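**第2讲 机器进了客房，人干什么？**

上次课留的问题，好几位同学交上来的答案都是"裁人"。我先不评对错，咱们从客房部讲起，我在那儿蹲过一阵子，有点私心，哈哈。

案例是一家叫 Brzozowska 的酒店，102间房，1月开始试用 Vurnent 的客房机器人。机器干的活很窄：在家具之间捡小件、挪轻的东西。铺床还是人来。

听着简单吧？可客房里最磨人的恰恰是床和边几中间那条窄地儿。老员工夏淑芬（Shufen Xia）跟我讲，她进门头一眼看的就是那里，弯腰、侧身、伸手，一套动作做了多少年，从来没写进过操作手册。等机器要学了，才有人来问她："您到底是怎么弯的？" 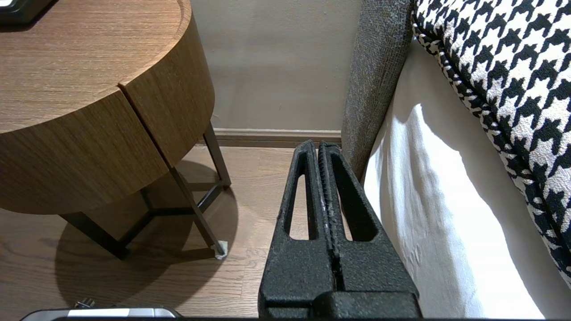

*图1　夹爪朝向圆边几与床之间的地面，腕部视角*

大家注意桌腿脚上那块白色小垫，像是毛毡的。我当时就问：要是蹭掉了，算谁的活儿？没人答得上来！这就是今天的关键词：**剩余任务**，也就是机器做完（或者没做完）以后落回人手里的那些零碎。

课上要讲的几点，先记下：

- 工时怎么算。原来一间房按55分钟排班，引进机器以后，等它、看它、给它让路的时间进不进排班表？
- 经验归谁。淑芬姐教了机器，工资条上可没有"教学"这一项。
- 谁能喊停。工程部的 Krajewska 主张楼层员工随时可以按停，主管嫌耽误进度，两边吵到现在。

我自己偏向 Krajewska，你们尽管反对。

**作业：** 找一位身边干体力活的人聊聊，写640字，说说他手上有哪个动作是手册里没有的。别写成采访稿，写动作！下次课前交。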